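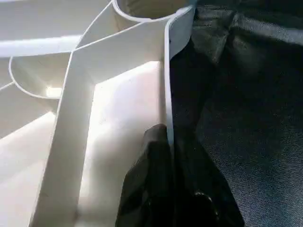 Re: drawer trays for the sewing room

Zarmeena Baloch wrote:
> Does anyone know how to keep bobbins from rolling in a
> wide drawer? I have 30 of them and only one tray, and the
> threads get mixed every time I close it.
> Zarmeena

Dear Zarmeena,

I had the same problem in the Trindade workshop. What helped me was to put a piece of felt on the bottom of the drawer, cut 6 mm smaller on each side, and to set the tray on it. After that it did not slide anymore.

For the bobbins I use small hair elastics, one on each – they hold the end of the thread very well. A pack of 100 costs little and lasts for years. My dark colors stay at the back, because I need them less.

If your drawer is deeper than 13 cm, a second tray can stand on top, but please measure first. I did not, and I had to return mine.

Does someone on the list still have felt left from June? I would take it.

Kind regards,
Iolanda Sales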